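Most of the questions I get are about cupboard doors that won't shut properly, so these notes begin there and wander off into shelves, drawers and cleaning. They were written for a kitchen in a rented flat and a small workshop behind it, both fitted out on the cheap. Your own cupboards will differ a bit but the hinges won't differ much.

## Doors that have dropped

A door that rubs along the bottom edge has usually dropped because the hinge screws have worked loose. Open the door and lift the handle side gently with one hand. If there is any movement at the hinge, tighten the screws before you touch anything else. Use a hand screwdriver. A drill will strip chipboard in half a second and then you have a second job.

If a screw turns and turns without biting, take it out and fill the hole. Wooden matchsticks with the heads cut off, dipped in wood glue and pushed in until the hole is full, will hold for years. Snap them off flush, leave the glue overnight, and put the same screw back in. Cocktail sticks do as well. I have tried a longer screw and it came out through the side of the cupboard, where it still is.

Modern hinges (the sort with a round cup let into the door) have two adjusting screws. The one nearer the door moves it left and right. The one further back moves it in and out. Up and down is done by loosening the two screws on the mounting plate and sliding the whole lot. Turn one screw a quarter turn, close the door, look, and go again. People tend to turn everything at once and then can't get back to where they started.

Do the top hinge first. On a tall larder door with more than two hinges, slacken the middle ones, set the top and bottom, then nip the middle ones up again.

## Squeaks

Wipe the hinge with a dry cloth, then put one drop of light machine oil on each pivot and work the door back and forth. Wipe off what runs out. Cooking oil goes sticky and collects flour, so keep it for cooking. A soft pencil rubbed on a wooden drawer runner is better than oil, and a candle stub is better than the pencil.

## Shelves that sag

A chipboard shelf 60 cm wide will carry plates. One much wider than that will bend under them sooner or later, and turning it over only buys you a few months before it bends the other way. There are two cures. One is a wooden batten screwed along the underside at the front edge, set back a little so you don't see it. The other is a support in the middle of the back, fixed to the wall behind.

Ehab Metwally fitted battens to all the shelves in his pantry and wrote to tell me that 25 mm deep was enough for tins. For jam jars and anything in glass I would go deeper. Drill pilot holes from below and check the length of your screws against the thickness of shelf and batten together. Put a bit of tape round the drill bit to mark the depth.

Shelf pins are worth a look while you are in there. The clear plastic ones go brittle near a cooker. Metal ones cost very little and come in the same 5 mm size as most cabinets are drilled for, but take an old one to the shop to be sure. 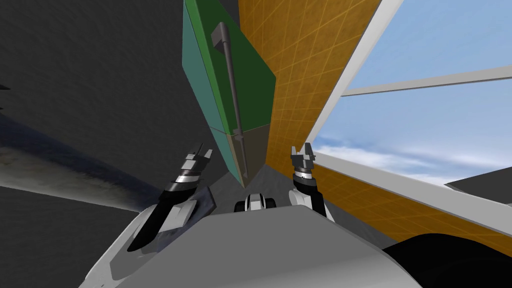

*Page last changed: 9/30/18*

## Drawers

Take the drawer right out at least once a year. On metal runners, pull it to the stop and lift the front, or press the small levers at each side if there are any. You will find crumbs, a teaspoon and probably the reason the drawer sticks. Vacuum the runners, wipe them with a barely damp cloth and dry them. Don't oil runners that have plastic wheels.

A drawer bottom that has come out of its groove can be pushed back up and held with a thin bead of glue along the groove and a few panel pins into the back edge. Turn the drawer upside down to do this and check it is square before the glue goes off. Measure corner to corner both ways. The two measurements should match.

For loose drawer fronts, look inside. Most are held by two screws from the inside of the box, and they loosen every time somebody pulls the handle while the drawer is overfull. Tighten them and take out the rolling pin.

## Grease on top of the cupboards

The tops of wall cupboards gather a yellow film that ordinary spray won't shift. Lay a cloth soaked in hot water and washing-up liquid over it and go away for 17 minutes. I timed this over several goes, for what it's worth, and less was not enough while more made no difference. Scrape with an old plastic card and wipe off with clean hot water. On bare chipboard use a well wrung cloth and be quick about it, as the board swells.

Afterwards put down a layer of newspaper or lining paper. Next spring you roll it up with the dirt in it and put down fresh. March is when I do mine.

Painted doors want gentler treatment. Washing-up liquid in warm water is enough for nearly all marks, and bicarbonate of soda made into a thin paste will deal with the ones by the handle. Try it inside the door first. Scouring pads leave a dull patch that will annoy you every time the sun comes round.

## Touching up chips and scratches

Small chips in a painted door can be filled with fine surface filler, put on slightly proud and rubbed back with worn sandpaper once dry. Prime the filler or the paint over it will look flat. Use a small artist's brush and dab the paint on. Two thin coats, and leave the first one overnight.

If you no longer have the paint, unscrew the door and take it to be matched. It is less trouble than it sounds, and a good deal more reliable than carrying home colour cards. The Flendari counter in town matched a sage-coloured door for me from a patch no bigger than a stamp, but it had to be a clean patch. Wash it first.

For scratches in varnished wood, rub a shelled walnut along the scratch, leave it a few minutes and buff. It hides light scratches only. Deep ones need a wax stick, softened with the warmth of your hand and pressed in.

## Handles and knobs

If you are changing handles, measure the distance between the centres of the two screws on the old ones and buy to that figure. Otherwise you will be filling holes. When fitting to a new door, make a template from stiff card with the holes marked and one corner that hooks over the corner of the door. Turn it over for the doors that open the other way. Clamp a scrap of wood behind the door where the drill will come out and you won't get a splintered hole.

Tamara Tkachenko adds that a drop of clear nail varnish on the thread stops a knob working loose, and that it still comes undone with a screwdriver when you want it to. I have done this on my workshop drawers since and it works.

## The workshop end

Old kitchen wall cupboards make very good workshop storage and are given away all the time. A few points if you hang them:

- Screw a straight batten to the wall first, dead level, and rest the cupboards on it while you fix them. Take it away afterwards or leave it.
- Check the wall for cables and pipes with a detector, especially straight above and below sockets.
- In brick, use a plug and a screw at least 60 mm long through the hanging rail.
- In plasterboard, find the studs. Plasterboard fixings are all right for a spice rack. A cupboard full of paint tins is another matter.
- Clamp neighbouring cupboards together and screw them to each other before the final tightening, with the doors off.

Keep heavy things in the bottom and anything poisonous behind a door that locks. Tins of paint last longer with the lid tapped down all the way round using a block of wood - hammering straight on the lid bends it and lets the air in. Write the room and the colour on the side of the tin. The lid gets swapped.

For jars of screws, label the end that faces you. I keep 6 sizes and no more, and when I need something else I buy it in a small packet and use it up. The big mixed box I had before that was mainly a way of not finding things.

## Smells

An empty cupboard that smells musty should be washed with a weak mix of white vinegar and water, then left with its door open until properly dry. A saucer of bicarbonate of soda on the shelf helps after that. If the smell comes back, pull out the plinth at the bottom and shine a torch underneath. A slow drip from a washing machine hose can go on for months under there. Dry it out, fix the hose, and replace any board that has gone soft when you press it with a thumb.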